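Courses > Packing and Storing at Home > Handouts > Session 2
Last updated: December 2, 2019
Filed under: sorting, small packets, course notes

Session 2: Small packets, or why the snack drawer never shuts

Right, these are my notes for the second session, tidied up a bit from what I scribbled on the board. If you missed it, read them through and then have a go at the exercise at the end before we meet again. You don't need to buy anything. If you've already been to Felari and come home with a set of matching tubs, please leave them in the bag for now!

I start with snacks every time I run this course, and people do look disappointed (they've come to sort out the loft). But a snack drawer has every problem a loft has, and you can get through it in an evening. Nothing in it is the same shape as anything else. Some of it was a present. Some of it you like, some of it you're keeping for visitors, and some has slid down the back and been forgotten. I did my own last January and found a packet of crackers older than my kettle.

Get it all out first

Empty the whole lot on to one flat surface. All of it, the drawer, the tin on top of the fridge, your coat pockets, the glove box if you're a glove box person. Noreen Lynch asked whether she could do it a shelf at a time and I said no, rather too quickly, so let me say it more kindly. A shelf at a time is fine for plates. With little packets you end up moving them from the shelf you haven't done to the shelf you have, and you'll swear the cupboard is filling itself.

I like a bed for this. A table is a better height, I know, but my table always has post on it, and on a bed you can spread things out as wide as you please and nothing rolls off. It also has to be finished by bedtime, and that's worth a lot if you're a dawdler like me. Shake the quilt out afterwards. 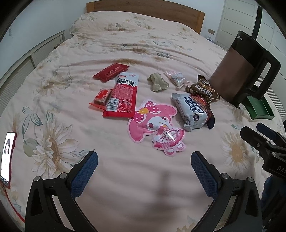
Shape comes before flavour. I know everybody wants to make a sweet pile and a savoury pile straight away, and you can do that later if it makes you happy, but a drawer doesn't care what anything tastes of. Long things go together, flat things go together, and the puffy bags go wherever you've got height. The long red wrapper wants to lie along the side of the drawer, and the biscuit packets can stand on edge like books, the pale blue one next to the brown NUTRI one. Then you come to the awkward customers. A My Melody bag cut out in the shape of the rabbit, hood and all, is never going to stack, so I'd stand it at the back and let it look cheerful. Single sweets, like the green twisted one, need a small dish or an old mug or they'll be under everything by the weekend.

Packets you can't read

Vitalii Karpenko brought this one up and it was a good question. If you're given snacks from abroad, or you shop at a place like Skallus where half the shelves are imports, you may not be able to read the front of the packet, let alone the back. Don't put them in a separate "mystery" heap. I've seen so many mystery heaps and they just sit there. Look for the date, which is often stamped near a seam or on the back, and check which way round it's written. Year first is common on Chinese packets. If you can't work out what's in it, ask the person who gave it to you, and do ask before you hand it to anyone with an allergy. Then a strip of masking tape, two or three words in biro ("taro, crunchy" or whatever it is), and it goes in with the others of its shape.

Open or shut

Anything open goes at the front, clipped. A clothes peg does the job. Clear film packets with the crimped ends don't reseal at all once they're torn, so eat what's in them or put it in a tin. I keep small cakes on top of everything because they squash, and a squashed cake is a sad thing to find (still edible, mind).

Please don't decant the lot into jars. It looks lovely for a fortnight, but the date and the ingredients go in the bin with the wrapper. Jars are fine for loose sweets.

To do before next time

Take 14 minutes, set a timer, and empty one place where you keep small packets.
Sort by shape only.
Tape and label anything you can't read.
Put it back with the earliest dates nearest your hand.
Write down one thing that wouldn't fit anywhere, and bring it with you if it's not too sticky.

Next session is tins and bottles, so wear something with sleeves you can push up. We'll be in the Mazandarani room again, the one with the noisy heater. Printed copies of this are in the tray by the door, 2 sheets each, stapled if I've found the stapler.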